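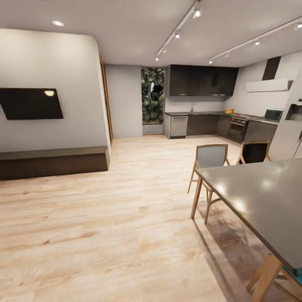
A tenant in the Pranier building reports that the Garnness floor cleaner left her boards free of streaks but took two passes near the entry. The review panel at Bidura reached much the same result.

The cleaner is sold as a concentrate and was tested from March to July in rented homes. One 800 ml bottle costs 9 dollars. Scuffs and dried tea came up well – candle wax did not. The scent is mild and fades within the hour. The cap, however, drips after pouring and should be redesigned.
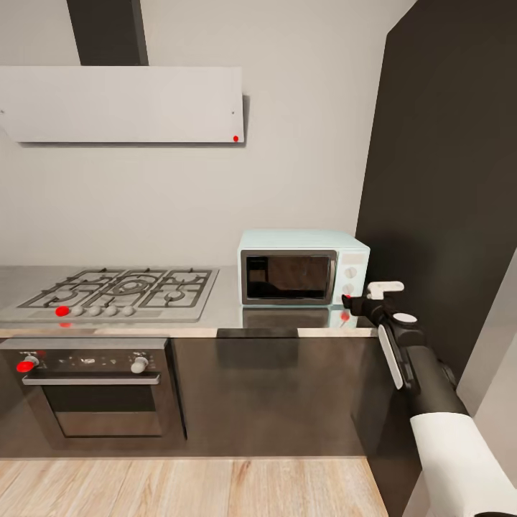
Is the concentrate suitable for unsealed wood? The maker advises against it, and the panel did not test it on such floors.

Kariuki stores carry the product in the cleaning aisle. The panel recommends it for sealed floors in daily use. Refill pouches were not on sale at the time of review.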